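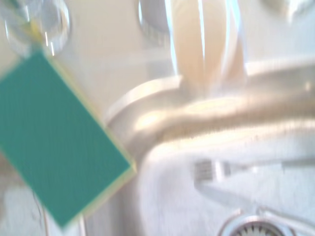
Scouring side of the sponge, faucet behind it, brush in the basin.

1/ Can a machine do the dishes yet? Short answer from me: parts of them. Sink work is hard on position sensing. Steel reflects, water moves, and a sponge changes shape whenever you press it.

2/ A cup on its side is a different grasp from a cup standing up. People switch without looking. A planner has to notice first. Same sink, two basins, a bowl in one and a yellow cup lying in the other.
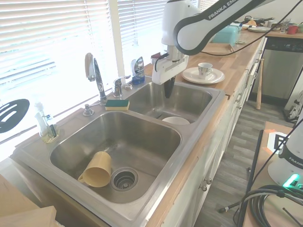
3/ Where the hours go

Natalie Furnival at Dubey keeps a log of grasp attempts on wet crockery. Last I saw it was at 1105 rows, and nearly 300 were tagged "slip." My own list at Bandport is shorter and no prettier. Contact force is the column I'd read first.

4/ Wiping is worse than picking. You need steady pressure on a surface you can't see under the sponge. I'd trust an arm with plates before pans.
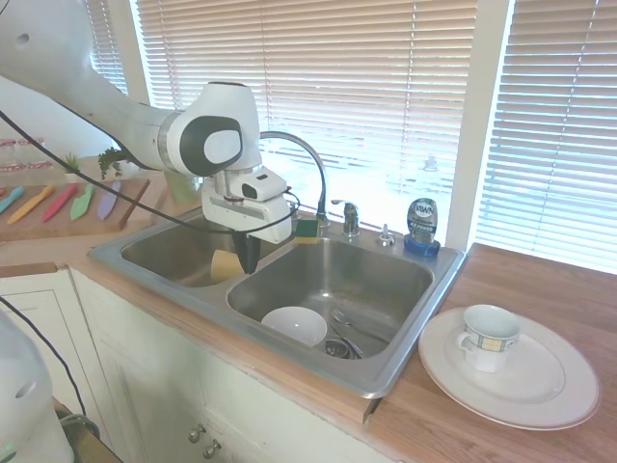

Tan sponge left, bowl and utensil right.

5/ Shop-floor parts washing is closer. Fixed parts, fixed racks. Plates at home by February? No.

Contact: Plemon | © Cleriretti | Back to top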